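Murnholm Bench Support
Ticket: Packing cell stops short of the bag, and a few questions about our bench rules
Opened: 27/08/2020
Opened by: Jonatan Fjeld
Handled by: Folke Hellström
Status: Closed
Category: Setup and good practice

Opening message from Jonatan

Hello Folke, and thank you again for all the patience you showed us in July. I'm sorry to be back so soon! We are running the shopping bag task on the two-arm bench, the one where bottles go into a fabric bag with rope handles, and the arm that works inside the bag keeps giving up on us. It travels over nicely, starts down toward the opening, and then the controller throws stop code 47 and both arms hold where they are. It doesn't do it every time, and that is what is driving me a bit mad.

I have already restarted the controller, reseated the connectors on both grippers, and gone back to the settings file you sent us. The stop still comes. I also have a new colleague reading our bench rules for the first time, and she asked me why half of them are there. I couldn't answer all of her questions, so I'm hoping you won't mind if I put those in the same ticket.

Reply from Folke

Hello Jonatan, no need to be sorry, I like the bag task. Code 47 is the contact limit. The arm felt a sideways push larger than it is allowed to feel and did what it should do, so please don't raise the limit just yet (I know it's tempting, and I know where you keep the password).

Could you send me the log from the last 400 moves, and tell me how the bag is standing when you start? I'd like to know which way the opening faces, where the handles have fallen, and whether anything has been left lying beside it. Bags with rope handles are a special sort of trouble. The cord is thick and springy, and it goes wherever it likes.

Jonatan

Log is attached. As for the bag, we put it down with the opening facing up and start. I can't say we have ever paid attention to the handles. One of them usually ends up lying out over the wood on the side the finger comes down, now that you make me think of it.

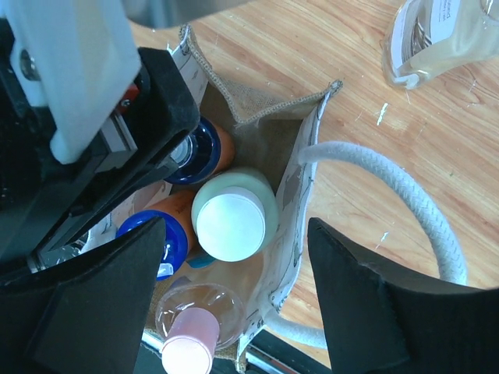

The other thing I should admit is that we don't have a fixed spot for the bag. Whoever sets up the run puts it somewhere near the front of the table where both arms can get at it, and we go from there. The Juvley people, who had the bench before us, had tape marks on the wood, but we peeled those off when they started to curl.

Folke

Thank you, that helps a great deal. I went through the log with a cup of coffee and found 8 stops, and in 5 of them the push comes from the side, low down, after the gripper has already passed the height of the rim. To me that says rope or bag wall more than it says bottle. A bottle top usually gives you a push from straight below, and the numbers look quite different.

So I'd leave the limit alone and work on the setup. Here is what I'd like you to try, in this order, and please change only one thing between runs or we'll never know which of them helped.

1. Put the tape marks back. Use cloth tape this time, which doesn't curl so badly, and mark two corners of the bag's base. All the wood outside the marks should be free of loose bottles while the arm is working in the bag.

2. Before each run, stand the handles up or lay them both well away from the finger path. If a handle won't stay where you put it, swap the bag. A handle lying across the path of a finger counts as an obstacle under section 5 of the bench rules, the same as a tool left on the table.

3. Check the cables with the arms in the pose you'll be working in, and then again with the arms at their far reach. You want each cable to hang in an easy loop that doesn't pull tight, doesn't catch on the elbow, and doesn't sweep across whatever is on the table. People tend to check this only at the home position, where every cable looks wonderful.

4. Keep only the things for the current task inside the reach of the arms. If you are going on to cloth folding or tray sorting afterward and want those things ready on the table, that's allowed, but then write them on the setup sheet so the next person knows they were put there on purpose.

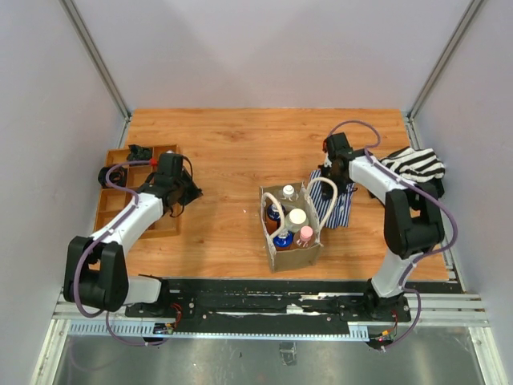
5. Run it slow for the first few tries, with one person at the stop button whose only job is the stop button. No phone, no notes, no chatting (I'm the worst offender there, so I do sympathize).

Now for your colleague's questions. The rule about not reaching into the bag while the arms are holding is there because a hold isn't a power-off. The motors are still live, and if somebody clears the code from the other desk the arm may finish the move it was making. Power off first, wait for the light on the controller, and then put your hand in.

The rule about caps is a duller one. Liquids and controller boards don't get along, and the boards on this type of bench sit low at the front. We ask for every bottle to be closed tight before it goes on the table, and that goes for empty ones too. Flodeo wrote that one into their own rules and we borrowed it from them.

Jonatan

Folke, you were right about the rope. I put the tape down and ran it with no other change, and got the stop again. Then I laid the handles back out of the way and it ran through the whole afternoon without a single 47. I had been so sure it was the connectors!

My colleague says thank you for the part about the hold. She has moved that rule up to the top of our sheet and written it in red, and everybody at Fjeld now has to initial it before using the bench. Is there anything you'd want added before I print the new version?

Folke

Wonderful news. Only one small thing: put the name of the stop-button person on the sheet as well, next to the name of whoever set up the table. It should be two different names. And do keep the spare bag somewhere handy, as those handles get softer with use and start to flop.

I'm closing this one, but reply here if the code comes back and it will open again by itself. Greetings to everyone at the bench.

Closing note

Cause: handle cord in finger path. Contact limit unchanged. Handle check added to customer's setup sheet.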